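Sorting wax crayons by colour

Mixed crayons mark each other. Wax rubs off the dark sticks onto the pale ones, and a yellow that has been stored against black or brown will leave a dirty line until the tip is wiped. Sorting by colour family stops most of this and makes short supplies easy to spot.

Containers

Use small open plastic baskets with perforated sides. Paper crumbs and wax dust fall through the holes and can be brushed off the bench afterwards. A lidded box keeps the crumbs in and takes longer to empty. The basket should be long enough for a full crayon to lie flat. Ours take 70 sticks at most; beyond that the lower layers get pressed and the thin ones snap.

The basket colour need not match the contents, but yellow in yellow is quicker to learn for children who cannot yet read a label. Gülizar Yaman, who set up the craft room at Durnside, keeps yellows in yellow and puts greys and silvers in whichever basket is left.

Surface

Work on bare wood or a smooth board. Cloth drags at the paper sleeves. Wax left on butcher block comes off with a plastic scraper held nearly flat, followed by a dry cloth. Do not use hot water – it spreads the wax into the grain.

Method

Tip out a handful at a time. Turn the sticks roughly parallel before picking, as the sleeves are easier to read when they lie the same way. Lift one crayon at a time by the middle of the sleeve. Take yellows first, then greys and silvers, then reds and violets. Leave doubtful shades on the bench and compare them side by side at the end, in daylight if possible.

Broken pieces longer than half a stick go in with the rest. Shorter ones go in a jar for melting. Peel the paper from these straight away; after a few months in a warm cupboard it sticks.

A mixed tub of 140 takes one person about 2 evenings if the sleeves are also being checked.
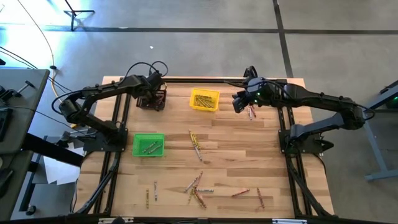 Store filled baskets away from radiators and south-facing sills, and do not stack them unless a stiff card is laid between the layers.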